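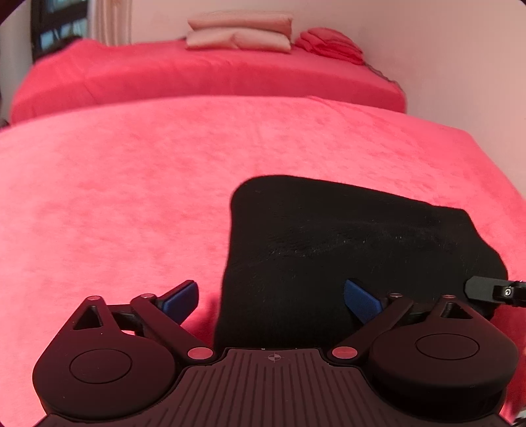

Vehicle Crime: Frequently Asked Questions

My car has been stolen. Who do I call?
If the theft is in progress, or anyone has been threatened or hurt, call 911. For a vehicle found missing, call the Vilville Police Service non-emergency line. Online reports are not accepted for stolen vehicles.

What information is required?
Licence plate number, vehicle identification number (VIN), make, model, year and colour. The VIN is printed on the ownership permit and on most insurance slips.

Could it have been towed?
Yes. Vehicles removed from signed routes are taken to the Gornberg Road compound. Check the tow registry before filing a report.

Can I report damage or items taken from inside a vehicle online?
Yes, if there is no known suspect and the offence took place within municipal limits. Incidents on the Plalance side of the bridge are handled by the Plalance detachment.

When will I receive a file number?
A temporary number is issued on submission. The permanent number follows by email within 2 business days. Insurers generally ask for the permanent number.

I have located my own vehicle. What now?
Do not enter or move it. Call the non-emergency line with the location and quote your file number. The vehicle remains listed as stolen until an officer cancels the entry.

Are there fees?
Filing a report is free. A certified copy costs $70. Release from the compound is $119, payable by debit or credit card. Cheques are not accepted.

Page updated September 22, 2018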